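Unit 7: Evaluating a two-arm kit

Reading time: 6 min

These notes go with Friday's session on buying and leasing small robot cells. Our case is the Clander, a bench kit with two arms sold by Segers. Read the Karton data sheet first if you have not worked with lease terms before.

The vendor's offer has three parts: the arms and grippers, the Wivlow control software, and 112 hours of remote support. Support hours are used up by training calls as well as repairs. Ask what happens when they run out. In the first quote we received, extra hours were left off completely.

Paper folding is a hard test for a kit like this. Paper is light, it bends where you don't want it to, and both grippers have to hold it without pulling against each other. A kit that moves boxes well may still do badly with a thin sheet.
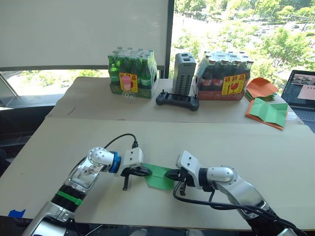

When you score a task of this kind, keep grip, timing and final shape apart. A single pass or fail mark hides too much. Hamisi Mabula's scoring sheet uses 5 levels for each — print it out and bring it with you.

Points to check in any offer:

- Who replaces worn gripper fingers, and how fast
- Whether software updates are part of the lease
- Cable routing and the bench space each arm needs
- How an operator stops both arms at once

Segers lists a lease term that ends in December with an option to buy. Work out the full cost both ways before you compare it with other kits.

For next time: write one page on which part of the offer you would try to change first, and what you would accept in return. Hand it in on paper.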